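3.2 What people keep on the bed

I came into this study thinking about closets. Closets are where the laundry literature tells you to look, and my first interview guide had 70 questions in it, most of them on hangers, shelves and drawers. Then I started visiting homes in Culluvov and found myself talking about beds. People sort on them, fold on them, pile on them, and at some point in the evening they have to decide what to do with the pile so they can lie down.
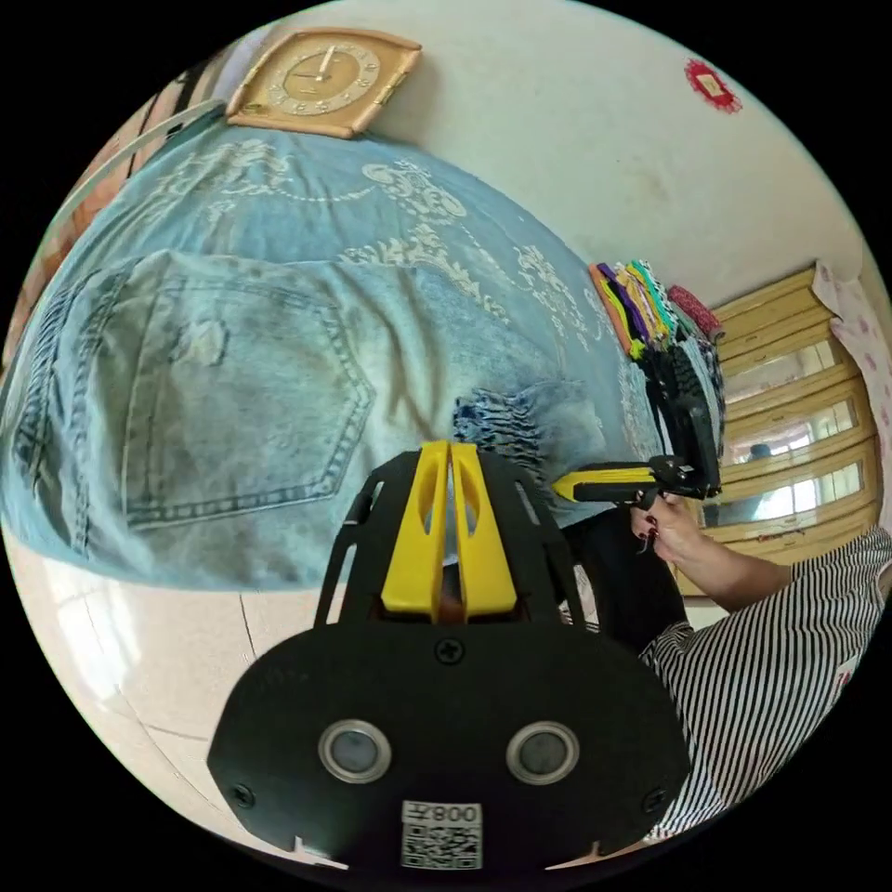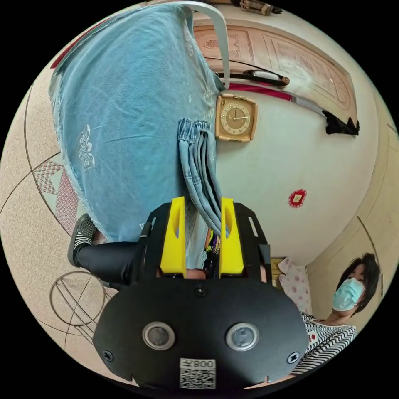
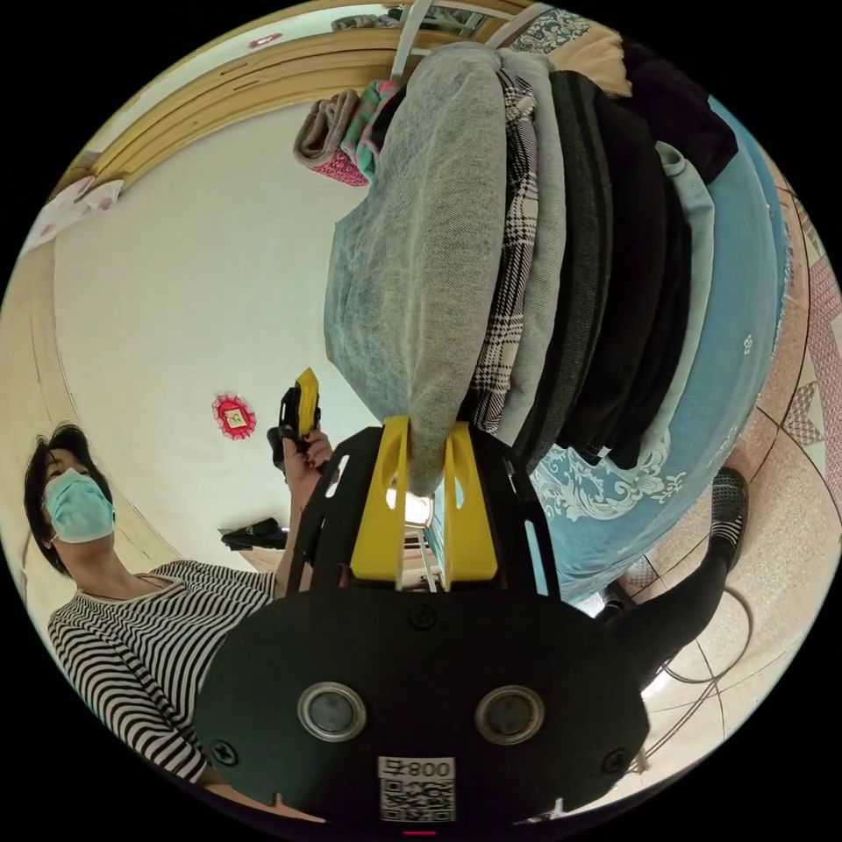
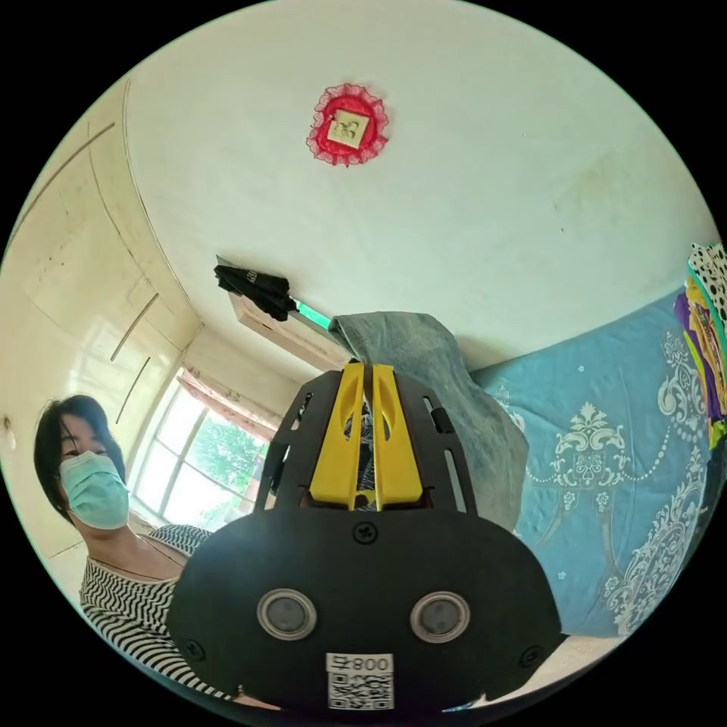 Figure 3. One household, one visit. The first picture has denim spread flat on a bed.

I call this the "middle state" of clothing: worn once or twice, too clean for the hamper and too used for the drawer. Jeans are the classic case. Almost everyone I talked to had a private rule for jeans, and hardly any two rules matched. One woman told me three wears, unless she'd been cooking. A retired bus driver washed his on the first of the month and couldn't remember ever doing it differently. Clotilde Rolland, who ran the diary part of the project with me, kept finding couples who had lived together for years and had never compared rules at all (one pair got into it right there at the kitchen table, and we lost twenty minutes of a very good interview).

The diaries gave us 1,474 entries from 70 households. Each entry was a single garment on a single evening, with a note on where it ended up. We threw out nothing for being short, and I'm glad, as some of my favorites are two words long. "Chair again" shows up a lot. Of the full set, 869 entries put the garment somewhere other than a closet, a drawer or a hamper. That's well over half, and it surprised me enough that I asked Clotilde to code the whole batch a second time without looking at her first pass. The second pass changed a handful of labels and left the total where it was.

Now, a few cautions. We recruited through the community center in the Mai district, where apartments are small and a lot of buildings share a laundry room in the basement. If you have to carry everything down four flights and wait for a machine, of course you'll get another day out of a pair of pants. Hamel's earlier work in Dreveo, where most homes have their own washer, found less of this kind of in-between storage, although Quentin Hamel has told me he didn't ask about beds and now wishes he had. I'd love to see somebody go back and do it.

We also ran the diaries in December, which means sweaters. Sweaters get aired and hung over doors in a way that T-shirts never do, and our numbers probably lean on that. The entries for Wed 25 December are odd for a different reason: people had guests, and the pile got moved out of sight in a hurry. Bathtubs come up. So does the trunk of a car. I kept those entries in, but I wouldn't build a theory on them.

What I do feel comfortable saying is that the bed works differently from the chair. A chair can hold the same shirt all week. The bed gets cleared every night, so anything left there forces a small decision before sleep, and several people described that decision as the worst part of the day. One young father said he bought a bench for the foot of the bed just so he could stop making it – and then the bench filled up, and he was back to the bed by spring.

Vorner's model of household order treats this sort of thing as a lapse, a spot where the system broke down. I read our diaries another way. The people who wrote them could nearly always say what was in the pile, how many times it had been worn and what it was waiting for. Section 3.3 takes up the question of who in the household gets to move it.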